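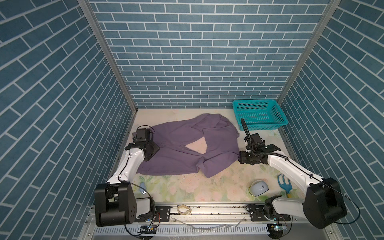
Muthu Kamath wrote to me after the spring meeting that a tracing desk which takes more than a month to answer a letter has, as far as the person waiting is concerned, not answered it at all. I'd like to read that out first and leave a bit of a gap after it. I was cross when I got it. I had written him half of a very stiff reply before I went to look at our own log, and then I put the kettle on and threw the reply away.

Notes for the Olszewski Hall talk, November 11, 2004
Finding people after Flevard: what the Domov desk learned

Welcome, thank you for coming out on a wet night, thanks to the Olszewski people for the hall and the heating. Say who I am, briefly (last time I went on for ages and Liliana was making faces at me from the side door). Mention that there's tea afterwards and that I will stay as long as anyone wants to talk, and if somebody here is still looking for a relative, please come and find me then and we'll sit somewhere quiet.

Start with Flevard itself. Most of the room will remember the news but perhaps not the order of it. The shelling reached the river side of the town in May, the bridge went the same night, and people left by whichever road they happened to be nearest. That's the bit to dwell on. Families weren't separated by anybody deciding anything, they were separated by a mother being at the market and the children being at their aunt's. One lot came north to Brurnisville and the other lot went over the border, and for a good long while neither knew the other was alive.

We opened the Domov desk in the back of the old post office in Brurnisville. One telephone, a borrowed typewriter and a card index that Yasuo Katayama had brought from his last posting and wouldn't let anyone else file in. By the end of the first season we had 2674 cards. I want to be careful with that figure, as it has been quoted in a couple of places as the number of missing people and it was never that. It's cards. One man was on nine of them under different spellings, poor soul, and all nine of his relatives were quite sure they'd spelt him properly.

(Pause here, people usually laugh, let them.)

Spellings. Don't rush this part, it's the most useful thing I've got to say to anybody setting up a desk of their own. We wrote down names as we heard them, in our own alphabet, in a noisy room, from people who hadn't slept. Then a different person wrote the same name down a different way over the border, and the two cards sat in two boxes being perfectly accurate and never meeting. Eleni Trajkovski's answer was to ask for a grandmother's first name and the nearest shop to the house. Everybody knows the nearest shop. We matched 135 families in six weeks once we began doing that, and many of those cards had been sitting in the box since the first fortnight.

Tell the story of the two brothers and the bakery. Leave out the surname. The younger one has asked me to keep telling it but he's got a job now and would like to be known for that instead, and quite right too.

Then the harder half. 147 enquiries are still open as I write these notes. I used to put that near the end and skate past it, and Wilson Yupanqui took me aside after the Brurnisville talk and told me that his aunt had been in the audience, and that she had noticed the skating. So say it plainly and say what "open" means. It means we've asked everyone on the list we know how to ask, that the card is taken out and read again on a fixed day each month, and that the family gets a letter even if the letter has nothing in it. Families have told us over and over that they would sooner have a letter with nothing in it. I did find that hard to believe to begin with, I must say, and I dragged my feet over it for far too long.

Which brings me back to Muthu and his month. When I went through the log our slowest replies weren't the difficult ones. They were the ones where we had no news and didn't like to say so. Someone would put the letter at the bottom of the tray, meaning kindly, and there it stayed. I was that someone rather often. We've now got a rule that anything in the tray is answered by the second Monday

(NB cross that out, it's changed again, just say "within a fortnight")

and we've mostly kept to it, apart from the stretch in the summer when the telephone line was down and everything came by lorry.

Things people always ask, so have something ready:

Do we give out addresses? No, never, not even to a husband or a mother. We pass the message on, and the person who is found decides. There have been people who didn't want to be found, and they had their reasons, and it isn't our business to argue.

Do we work with the authorities on either side? We ask them for lists. We don't hand ours over. If somebody presses on this, be polite and say the same thing again.

Is it safe for the staff? Safer than it was. Liliana can speak to this far better than I can if she's willing, so look over and see if she nods.

Can people help? Yes, please. Typing, stamps, and anyone who reads the older Flevard handwriting, which defeats me completely. There's a sheet by the door with Liliana's number on it.

Finish with the letter from the woman at the river side. Read it slowly, glasses on first this time. Then sit down and let them get to the tea.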